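Subject: Re: [arm-practice] Draft 3 of the household setup rules, comments wanted
From: Eliécer Mosquera
Date: November 19, 2019
To: arm-practice list

Wahyudi Govindasamy wrote:
> Section 4 is the one I expect trouble over. As drafted:
>
> 4.1 The base shall be fixed to a rigid surface.
> 4.2 Cables on moving links shall be secured so that they can't
> catch on anything within reach of the arm.
> 4.3 Loose cables on the floor shall be covered or routed along
> a wall.
> 4.4 The operator shall have a stop within reach at all times.
> 4.5 Soft objects are exempt from the grip force log.
>
> Kotley and Nonley have signed off. I'd like to close comments
> before March so Thibodeaux can print the thing. If you want
> changes, please send wording and not feelings.

Wahyudi,

I have wording. I also have feelings, but I'll keep them to the margins.

4.1. "Rigid surface" is doing a lot of work for two words. In the lab everybody bolts to the same steel bench and the question never comes up. In a furnished room people mount to furniture, and furniture people have opinions about what rigid means that differ from ours. At Bunis we had a side table that passed every push test I could think of and then walked 17 mm over an afternoon of pick and place. We found out when the arm started putting things down next to where it was supposed to put them down, very politely, 373 cycles in. I would write:

4.1 The base shall be fixed to a surface that does not shift under the fastest motion planned for the session. Check against a mark on the floor before the first run and after the last.

A piece of tape costs nothing. I'm willing to donate the tape.

4.2. Fine in spirit. But "can't catch on anything" is a promise no one should sign. A strap at the middle link and a bit of slack at the joints is what most of us do, and the trick is how much slack. Too little and you pull the connector at the end of the range, too much and you have a lasso. Suggest:

4.2 Cables on moving links shall be strapped to the arm at one or more points, with enough slack for full joint travel. Run the full range once at low speed, with a person watching the cable and not the gripper.

That last bit matters. Everyone watches the gripper.

4.3. Agree, and I have nothing clever to say. I would add stands to it, because the legs of a stand trip people just as well as a cable does and have sharper corners. "Loose cables and stand legs shall be kept out of the walking path." Then we don't have to argue with the people who own a carpet and no cable covers.

4.4. Within reach of whom, and is the operator sitting or standing? The test I use is whether you can hit it without looking and without leaning past the arm. If you have to lean past the arm to stop the arm, you've invented something, but not a stop. Also, please say "external stop." New people see any button on the machine and decide it must be that one.

4.5. This is the one I'd fight over. I know where the exemption came from. Crushing a stuffed rabbit hurts nothing except the rabbit. But soft objects are where operators learn their habits, and they learn to crank the force up, since nothing complains. Then the same person picks up a plastic car with the same settings. We went through over 80 grasps of plush toys last spring where the force was left at whatever the previous user liked, and the previous user had been lifting cans. Please strike it, or at least:

4.5 For soft objects, record the force setting once per session and again whenever it is changed.

One line in a log. Nonley will grumble and then do it, as Nonley does.

One thing that's missing altogether is clutter. The draft reads as if a household setup were one object on one clean surface. The whole reason to work in a living room is that it has a living room in it, and we should say what may stay inside the reach of the arm and what has to go. My proposal is a new 4.6:

4.6 Before each session, list the items in the workspace that are not part of the task. Remove any that are breakable, powered, or that somebody would miss.

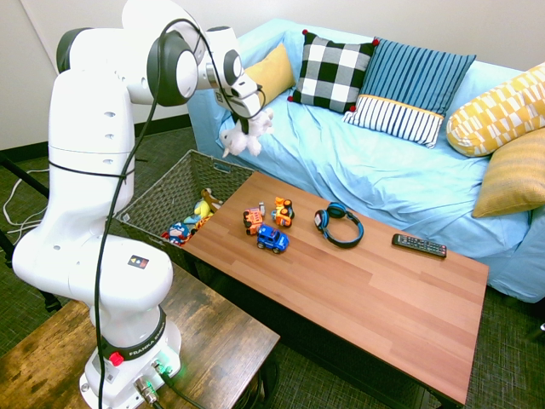
Toy pickup by the couch, a fair test case for 4.6. The toys in the basket can stay. I'd move the headphones and the remote.

I would also like a default speed limit for rooms with soft furniture. At Bunis we hold to 60 percent of our lab setting, a number with no theory behind it whatsoever. If Kotley has a better one with a reason attached, I'll switch and pretend it was my idea.

The rest of section 4 I can live with. Section 5 I haven't read, and given that it has its own table of contents I'd like a little more time.

Eliécer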